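Workshop notebook – potatoes, continued

Saturday, early. Coffee first, then the board.

Picking up from where Hermenegildo left the page, which ended on the word "starchy" and a thumbprint. The question for this month is still how to cut a potato so that the pieces cook at the same rate in one pan. You would think this was settled some centuries ago. Stella says it was, and that the answer is to care less.

Stock: one sack from the Salinas stall, medium-sized, waxy, skins thin enough to leave on where we feel like it. Estrella wanted the floury ones. Estrella was not the one who went to the stall.

Setup

Bamboo board on the dark mat, plate rack kept at the left where it can take the plates as they come out of the rinse. The green cloth is for hands. It is not for the board, the knife, or the coffee ring Amrit left in December, which has its own cloth and its own history.

Knife is the one with the silver handle. I sharpened it on Thursday's stone, badly, then again, less badly. It goes through a raw potato without the little crack halfway that tells you you're splitting and not slicing. The crack matters more than I used to think. A split piece has a rough face, and the rough face goes to mush at the edges before the middle has noticed it's in hot water.

Wedges

Started with wedges, since everyone agrees what a wedge is until you ask them to cut one. Sofia's are long and thin, Hermenegildo's could hold a door open. Mine are in between, by which I mean inconsistent.

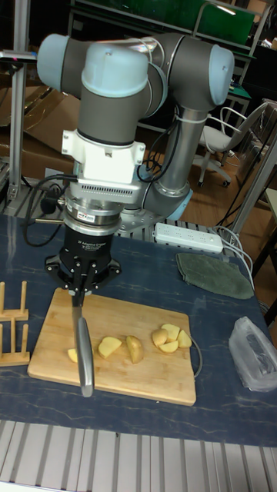

Wedges and chunks on the board, peel left on the larger one.

Notes on wedges:

The thick side is the trouble. A thin edge next to a fat back gives you two potatoes in one, and the pan treats them accordingly. Turning them halfway helps the look and does very little for the middle.

Peel on or off made less difference than the argument about it. The peel holds the back of the wedge together, so those ones come out of the pan in one piece. They also get eaten first, according to Sofia, whose sample size is herself.

First pan, 20 minutes, lid on. Thin edges gone, middles fine. Wrote "acceptable" and then Stella tasted one and crossed it out.

Sticks

Moved on to sticks, on the theory that a piece with the same thickness all the way along can't be two potatoes in one. Good theory. The drawback is that a potato is round and has no interest in becoming sticks. You get a few proper ones out of the middle, then the sides come off as curved bits with skin on the edge, and then there's always a nub.

Amrit's view is that you square the potato off first and throw the sides in the soup. We do not have a soup. He has been asked to bring a soup or a different view.

Ran the sticks in a separate pan from the curved pieces, 20 minutes again to keep it fair. Sticks were done well before that and had started to lean on each other. The curved pieces wanted all of it. So the sorting is worth doing, and sorting is the dull part, which is presumably why the page stops at "starchy."

What the Cladine booklet says, for the record: cut everything to the same size. Thank you, Cladine.

Left to try, if the sack holds out: cubes only, with the nubs weighed separately. Hermenegildo thinks 53 grams of nub per potato is possible. I think he has been buying strange potatoes.

State of the board toward the end, sticks and chunks on one side and the skin-edged slices piled on the other, with one stick gone over the front onto the mat:

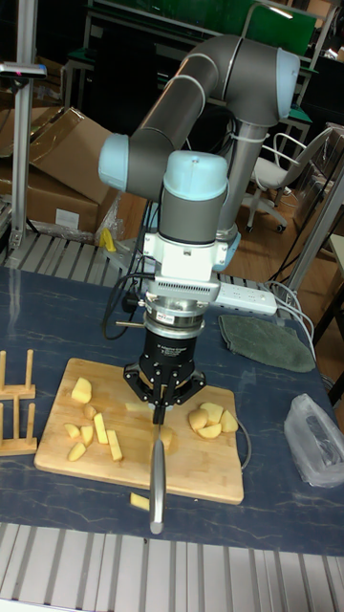 Cleanup and odds and ends

Board gets rinsed and stood on its edge. Last time it was laid flat and came up with a slight bow, and everything round rolled toward Estrella's side of the table. She claims not to have minded.

Starch on the mat: cold water first. Warm water turns it into a paste that dries shiny and will not be talked out of it.

Knife by hand, dried straight away, back in the Casel drawer and not the other one. The other drawer has the peeler in it and they do each other no good.

Any stick that goes off the board goes in the scrap tub. I know what it looks like. I know it only just landed. Scrap tub.

The big pan still has the brown patch from the Zurkotis oil. Soaked it, scrubbed it, soaked it. Leaving it for whoever bought the oil (Amrit).

Need: more potatoes, a second lid that fits, and a pencil that stays with this notebook.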